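Home Reviews Guides Kit Lists Forum Contact

Reviews > Robotics > Procedures and rulebooks

Stondier Table Task Rulebook, with play kitchen kit

19/12/2022

I have read a good many documents telling me how to behave near a robot arm. Most were written by someone who had been told about robot arms over the telephone. The Stondier rulebook is better than that, and it costs less than the lunch you will miss while reading it. You get 17 rules in a ring binder and a box of toy food. The arm is your own affair.

We gave it a fair run at our Plimton workshop, having first tried the draft in May and sulked about it.

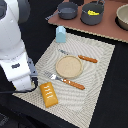 Rule by rule, more or less

Rule 1 says to fix the starting layout before anyone touches the controls. Plate in the middle of the mat, knife on one side, fork on the other, and everything else put where the sheet says. It sounds like advice for a nervous dinner host, but two people who each "set the table roughly the same" will produce results that cannot be compared, and will then argue over it until the building shuts.

Rule 4 deals with clutter. Stondier wants some things on the mat that have no part in the task, so that the arm has something to get wrong. A wedge of cheese and an iced pastry do the job nicely.
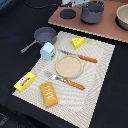 The binder is less sure of itself on what counts as finished. "The item should be suitably placed" appears twice, and suitably is a word that has ended friendships. The rival Takagi guide gives you a proper pass or fail line for every item. It also runs to 3,637 numbered clauses, so you may be retired before you reach the fork.

The best section covers wrist cameras. Rule 9 asks you to look through the camera at close range before you trust it, and to write down how much of the table you lose when something large gets in front of it. We had always skipped this.
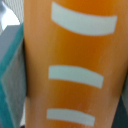
Wrist view, with a striped orange cylinder up close.

I now do the check every session and resent how sensible it is. The same section says to keep the blurred pictures along with the sharp ones, and to label them by what you know, leaving blank what you would only be guessing. We had a folder of 2,000 that broke this rule. It has been a long winter.

Grip pads get a page to themselves. Look at both faces before you start, note any wear, and change them as a pair even when one still looks respectable.
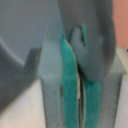

There is no word on how long a pair ought to last, and I'd have liked one. Nor does the book say who may call a stop. Our Hedstead branch lets anyone in the room do it, and I have pencilled that into the margin.

Binder rings: poor. They pinch. Index: missing.

Score: 4 out of 5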